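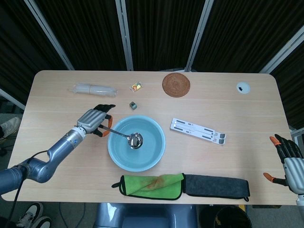

Slide 1: Left hand on the ladle, ladle in the basin. Leave up during hellos.

Hi everybody, thanks for coming back from coffee. I'm the person who signs the purchase forms, so if you wanted the talk about control software, Tanvir Gamage is next door and he's much smarter than me!

Start with the ladle. When I wrote our first budget I had one big line for "robot" and one tiny line for "other," and guess where the ladle went. Also the basin, the cloths, the laptop stand, the table itself, the curtains and the poles they hang on. Other, other, other. (Pause, let them laugh if they want to.)

Slide 2: the quote

Kullier and Zonero both quoted us for a two-arm setup. Ask who got quotes from more than one vendor. On paper the Zonero price was lower, and I got very excited, and then Severyn Kuzmenko from our shop read the second page and asked me where the hands were. The hands were extra! So please, read page 2 out loud to somebody before you sign. Ask about cables, ask about mounts, ask what a replacement finger costs and how long it takes to ship.

Slide 3: the stuff on the table

I now keep a separate line for small items, $400 a quarter. Sounds like a lot for kitchen things and cleaning cloths, but you want a mix of shapes and surfaces. A shiny metal handle is one kind of problem, a folded cloth is another, and a snack packet is its own little nightmare. Buy doubles of whatever you like best, stores stop carrying things. We lost a good bowl that way in February and spent a week arguing over the new one.

Slide 4: people hours

This is the one I got most wrong. I planned 17 hours of setup. We used 80. Some of that was waiting on the electrician, some was moving the table (twice), and a lot was just learning where everything wants to be. Put training in the budget too, and lunch, I mean it.

If short on time skip to slide 6.

Slide 5: service plan

Pritness sells us the yearly plan. Tell the story about the phone call but keep it short. Main thing: find out if a visit is included or if "support" means email.

Slide 6: what I'd ask for next time

Spare hand first, second table after that. The Zakharchenko site wants a matching setup, so I'm using the same spreadsheet for them with the "other" line broken out. Copies are by the door, dated 12/6/19, older ones have the wrong shipping total so toss those.

Questions. If it's quiet, ask what they spent on cables.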